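4. Teaching a two-handed task in Kanach

Now for the fun part! By this point both arms should be homed and the Kanach planner should show them as Ready. In this section you'll build a task that uses both hands at once: the right hand picks a slice of bread from the tray while the left hand waits by the toaster lever.

4.1 Set up the task

1. Open Kanach and choose New Task > Two-Handed.
2. Load the object set called Breakfast. It includes the toaster, the tray and the slice.
3. Click Find Objects. Kanach draws an outline around each one in the head camera view.
4. Drag any outline that sits off its object. The slot outlines matter most, so zoom in and take your time with them.
5. Assign the right hand to Slice and the left hand to Lever.
6. Press Step. The planner runs one move and stops.

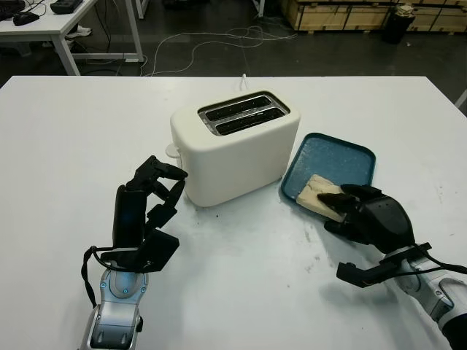

Figure 4-1. Right hand on the slice, left hand raised next to the toaster.

Note: Crumbs in the tray can throw off the slice outline. Raise Min Region to 30 and click Find Objects again. You'll love how much cleaner the outline gets.

Caution: Keep the stop button within reach whenever Step or Run is active. Never put your own hands between the arms.

4.2 Tune the grip

Bread is a great teacher. Squeeze too hard and it folds, too soft and it slides away (we've gone through a lot of loaves learning this one). The Komau grip module lets you set closing speed and force for each finger, and changes take effect on the next Step, so you can try things quickly.

1. Open Grip > Right Hand.
2. Set Close Speed to 3 and Force Limit to 13.
3. Step through the pick and watch the force plot.
4. If the plot spikes at first contact, lower Close Speed by one and repeat.
5. When the plot looks smooth, click Save Grip and give it a name you'll recognize later. 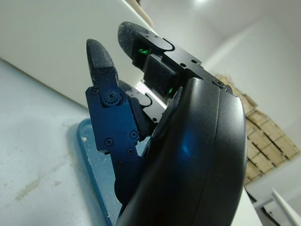
Komau takes its contact zero from whatever the fingertips are touching when you click Zero Touch, so do this with the hand open and clear of the tray and table. Look over the fingertips first. Pale dust like the coating on these pads is easy to miss from the operator's seat, and it makes the rubbery surface slip sooner than the grip model expects. Stop the arm, wipe each pad with a dry lint-free cloth, then click Zero Touch and wait for the plot to settle.

Note: Saved grips don't carry over a new Zero Touch. Reopen the grip and click Refresh.

4.3 Run the whole sequence

1. Return both arms to Start Pose.
2. Set Speed to Low and press Run.
3. If the planner reports "Arms too close," open Paths, select the left arm and move its wait point away from the toaster.
4. After 4 clean runs in a row, raise Speed to Medium.

The wait point editor came from Tapio Pelkonen, and it makes step 3 so much quicker than typing in joint angles. Settings for other foods are in Appendix B.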